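Datasets / Text / Plodunon

Plodunon — office small talk, transcribed

13 December 2018 · 2 comments · 18 shares

Plodunon holds 339 short exchanges about the weather, the lift and whose turn it is to buy milk, typed up in October at the Fenetholm offices by Oleksandra Holovko and Hatem Ait Ali. Everyone agreed to be written down. Several have since asked to sound cleverer, and we have left them as they were.

Each line in talk.csv has a speaker code, a room code and the words. Laughter is marked (l). Sighs are marked (s), and you will meet a lot of them in the Stolham room.
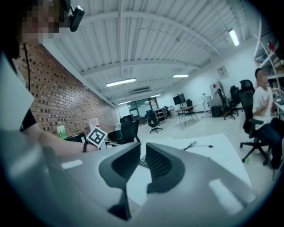
At the desk, short sleeves.

Known problems:

- "Yeah, no" and "no, yeah" were merged by mistake in version 1. They are separate again in version 2 — please stop writing in.
- Room code TAH means Tahiri, the meeting room.
- No exchange runs past 500 words, though one about parking came close.

Names have been swapped for codes. Free to use for teaching and research. If you train a chatbot on it, expect strong views on biscuits.

Corrections go to Hatem. Complaints about the spelling of "eurgh" go to Oleksandra, who chose it.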